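Amelmont, 22nd September. Galli today put its Grutness tabletop kit on sale: a white arm, two-finger gripper and wrist camera.

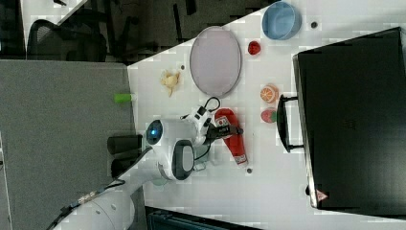
## Test items

The bench set is toy food and dishes, including an orange slice, a strawberry and a plate.
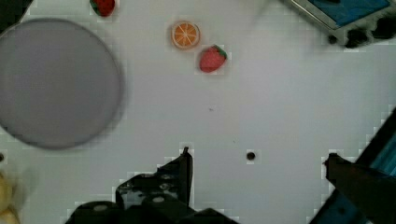 Wrist video is stored with joint data. "Both share one clock," said Sveva Fabbri, product engineer.
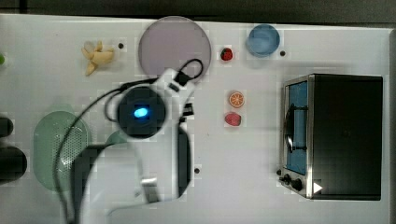
The control software, Vistivska 2, is included. Orders ship from June.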